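Matching song titles across a chart archive and a lyrics dump – how strict should the join be?

Posted in Data Journalism Help > Cleaning and Joining
Tags: fuzzy matching, music data, deadlines

Idun Lindholm
13th August

I'm working on a story for the Rostham arts desk on whether charting songs have become more repetitive. I have two sources. The first is a weekly singles chart archive, one row per song per week, which collapses to 2000 distinct songs. The second is a lyrics dump from a project called Votton, one row per song, with title, artist and full text. There is no shared ID.

An exact join on title plus artist leaves 446 songs without lyrics. Lowercasing and trimming whitespace were already done before that join, so the leftovers are harder cases. Most fall into these types:

"feat." in the artist field in one file and in the title field in the other
parenthetical subtitles present on one side only
"The" moved to the end of the band name
remasters and live versions listed as separate titles
ampersand versus "and"

I tried a fuzzy match on the combined string with a cutoff of 90. It picks up a lot of the missing songs but also joins a few sequels and answer songs to the wrong lyrics, where the titles differ by one word. Lowering the cutoff makes that worse. Raising it loses the good matches.

Draft is due in two days. Do I keep tuning the cutoff, drop the unmatched songs and say so in the methods box, or match the rest by hand? I would also like to know what other people publish as an acceptable match rate.

3 replies, sorted by oldest

Gunnel Haugen

Stop tuning the cutoff. A single score on a combined string hides which half disagreed. Split it.

Build a cleaned key for each field first, in new columns, and leave the originals alone. For the title: remove anything in parentheses or brackets, remove everything after " - " if the remainder contains "remaster", "live", "mono" or "edit", then strip punctuation. For the artist: cut at "feat", "ft", "featuring" or "with", move a trailing "The" back to the front and then delete it, replace "&" with "and". Be careful with "with". Some acts have it in the name, so check that list by eye before you cut.

Run the exact join again on the cleaned keys. In my experience this clears most of the backlog before any fuzzy logic is needed. When I did the same job for Berge in February, the exact join on cleaned keys left 66 songs, and those I did by hand in one sitting.

For what remains, require an exact match on the artist key and allow fuzziness only in the title. Sort by score and read every pair. Write the decision (yes, no, unsure) in its own column with your initials. Do not overwrite the score. If an editor asks later why a given song is in or out, that column is the answer.

One more thing: check for duplicates after the join. Stripping "live" and "remaster" means several lyric rows can land on one chart row. Pick a rule, such as earliest release, and apply it before you calculate anything. 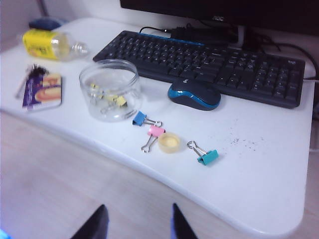

Idun Lindholm replied: Splitting the fields fixed the sequels, thanks. The duplicates were real too – one song had picked up several rows of lyrics and was being counted once for each. Still unclear on the last part. If I end up with a small group I cannot match at all, is it safe to drop them?

Gunnel Haugen

Only if they look like the songs you kept. Tabulate the unmatched ones by chart year and by peak position. If they are spread evenly, drop them and report the number. If they bunch up in the early decades, your trend line has a hole where it matters most, because older lyrics are the ones a dump like Votton is likely to be missing. Instrumentals are a separate case. They have no lyrics to find, so list them separately and don't call them unmatched.

I don't know of a standard match rate. Print the count matched, the count dropped and the rule used. Readers who care will want all three, and the rest will skip the box.

anon_gravik

just use the Gravik plugin for spreadsheets, it does fuzzy lookup with one click. worked fine for me on a list of festival acts

Gunnel Haugen

It will run, but the version I have returns the best candidate for every row even when the score is poor, and the score column is off by default. Turn that column on, and pull a random sample of 30 matched rows to check against the originals before you trust the rest. The same sample check applies to the method above. If more than one row in the sample is wrong, go back to the cleaning step.

Idun Lindholm

Sample checked, no bad rows. The unmatched group does lean early, so the chart in the story now starts a decade later than planned and the methods box says why. Marking this as solved.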